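4.2 Where the tube gets squeezed, and what is left in it

Most of the waste work in our field looks at food. Bathroom products get a line or two, usually under "other". We think that is a mistake, or at least a gap, and this section covers the residue part of the study: how much product stays behind in a squeeze tube when a household says it is finished.

Recruitment is described in 3.1. Short version - 95 households, all in the Brumetti and Drindden housing blocks, each given a padded envelope and asked to drop in every tube they considered empty. Toothpaste, hand cream, sunscreen, hair gel, ointment. No instruction on how to squeeze. We did not want to teach people anything before the tubes came back. Envelopes were picked up at the end of each month, last pickup in December.

Tubes were weighed as returned, then cut open along the crimp, rinsed, dried overnight and weighed again. The difference is the residue. Caps were weighed seperately because some households threw them out and some did not. Scale was zeroed before each batch. Two people weighed everything, and where they disagreed the tube was weighed a third time by whoever was around.

Toothpaste made up the largest group by far, so most of what follows is toothpaste. A white laminated tube with a flip cap will stand by itself on the cap; one with a small screw cap mostly will not, and gets laid flat in a drawer or a cup. We expected this to matter. It did, though less than the next thing, which is who else uses the tube.

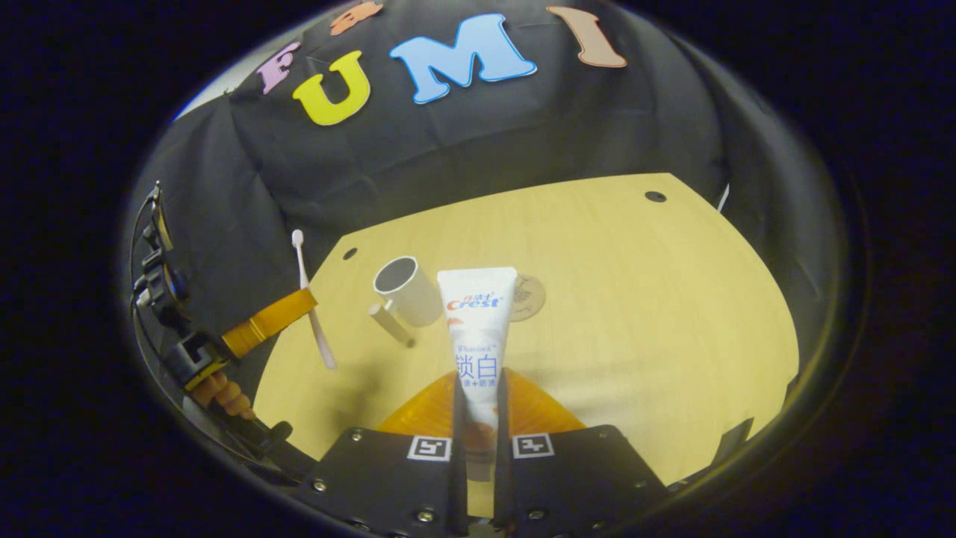
Figure 6. Crest toothpaste tube held upright over a wooden tabletop.

Judit Halász objected, when she read an early draft, that "shared" and "not shared" was too blunt a split, and that a tube used by two adults is a different object from a tube used by two adults and a seven year old. Fair point. She also said that in her own interviews people blamed the children for waste that was plainly their own. We went back and recoded the shared group into adults only and adults with children. The gap between the two held up for toothpaste and vanished for hand cream.

Now the less tidy part. Residue was lowest in single person homes and highest in adult-only shared homes, not in homes with kids as we had guessed. Our reading: in a shared home nobody owns the last bit. Someone opens a new tube, the old one sits next to it for a week, and then it goes in the envelope with plenty left. Several diary entries say nearly this. One, from the Drindden block: "there were three open at once, I just cleared them out."

Price did almost nothing. We had asked for receipts and got few, so treat that with care. Tube size did something. Large tubes came back with more paste in them in grams but less as a share of what they held at the start, and which of these you call waste depends on what you are asking. Pascual Cabral prefers grams. The tables give both.

Rolling up from the bottom - common advice, lots of diary entries mention it - helped with metal tubes and hardly at all with plastic ones, which spring back. Clip-on squeezers turned up in only a few homes and we can not say anything useful about them. The Firel diary sheet had a box for them but it was on the back and many people never turned it over. Our fault.

Limits. Households knew the tubes were coming to us, and a person who knows that may well squeeze harder. Some envelopes got damp. Rinsing also takes off a little ink from the outside of the tube, so the residue figures run slightly high, by the same amount for every group as far as we can tell. Ointments were dropped from the main comparison becuase too few came back. Section 4.3 takes up pump bottles.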